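Wikside Center for Community Recognition
Progress Report to the Stasberg Fund
Project: Documentation Support for Unrecognized Indigenous Communities
May 29, 2021

1. Purpose of this report

This report covers the first half of the grant period, which opened in January. It describes work carried out with communities in the Malabanan valley that are seeking formal recognition as Indigenous peoples under national law, the difficulties met in that work, and the changes we ask the Fund to approve for the second half.

2. Background

Recognition in the Malabanan valley depends on a written petition. A community must show a continuous name, a shared territory, and a distinct body of custom, each supported by records or sworn testimony. Several communities in the upper valley were left out of earlier lists when district clerks entered them under the name of a larger neighbor. Others were recorded under two or three spellings and were treated as separate groups, none of which met the minimum size for review. Families in these communities pay fees that recognized families do not pay, and their children are not eligible for the boarding stipend.

The grant supports the preparation of petitions. It does not support lobbying or legal representation, and no grant money has been used for either.

3. Work completed

Testimony. Field staff recorded 239 statements from adults in the upper valley. Each statement was taken in the speaker's first language, read back to the speaker, and signed or marked before a district witness. Translation is complete for all statements taken before the spring rains and is under way for the rest.

Records search. Staff reviewed parish registers, land tax rolls, and school enrollment books held at the district archive. The search identified 73 spelling variants of community names. These have been grouped in a single reference table, with the source and page given for every entry. The archive has asked for a copy, and we have agreed to provide one once the communities have reviewed it.

Petitions. Two petitions have been submitted to the review office. Both were accepted as complete. The office has not yet given a hearing date for either, and under its rules it is not required to do so before the end of the year.

Household register. The register now lists 554 households. Heads of household were asked to confirm the community name they use, the name used by their parents, and the name that appears on their identity papers. In many cases the three do not agree. The petitions state this openly and explain how the differences came about.

4. Work delayed

The boundary statements are behind schedule. Two neighboring communities claim the same grazing land above the river, and neither wishes to sign a map that shows the other's claim. Our staff do not take a position on the dispute. Elders from both sides have agreed to meet again after the harvest, and the maps have been set aside until then. The petitions can go forward with a written description of territory, although the review office prefers a map.

Travel was also restricted for part of the period. Interviews in the highest settlements were postponed, and testimony from those settlements is thinner than we had planned. The affected petition will be held back until it can be strengthened.

5. Data handling

Statements and register entries are stored in Gestent, the case file system approved in the grant agreement. Access is limited to project staff. Communities may ask for a statement to be withdrawn at any time before a petition is filed. A small number of speakers have done so, and their statements have been removed from the system and returned on paper. One problem remains open: Gestent does not accept several of the accented letters used in local names. Staff have entered a plain spelling in the name field and the correct spelling in the notes. This is not satisfactory in a project concerned with the accurate writing of names, and we have asked for a correction.

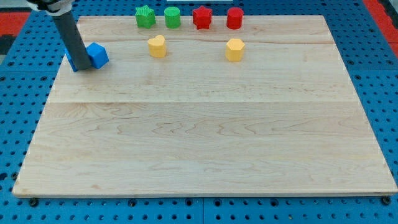
Spending to date is within the approved budget in all categories except travel, where vehicle hire cost more than forecast. We propose to cover the difference from the printing line, as fewer copies of the reference table will be needed than expected. The remaining printing money would go toward permanent name boards at the entrance to each petitioning community, an item that community meetings raised repeatedly. The format discussed is a large, plain board of pale wood, made from planks joined along a straight seam, with the grain left showing and the community's own spelling as the only text. No money will be committed to this item without the Fund's written consent.

6. Plans for the second half

Staff will finish the outstanding translations, return to the highest settlements, and complete the remaining petitions in draft. Each draft will be read aloud at an open meeting before it is signed. We will also prepare a short guide, in everyday language, on what happens after a petition is filed and how long each stage may take. Many families believe that filing brings immediate benefits, and field staff have had to correct this at almost every meeting.

7. Decisions requested

The Fund is asked to approve the transfer from printing to travel described above, to consent in principle to the name boards, and to accept a later date for the boundary statements. Copies of the two filed petitions and the current reference table are available to the Fund on request.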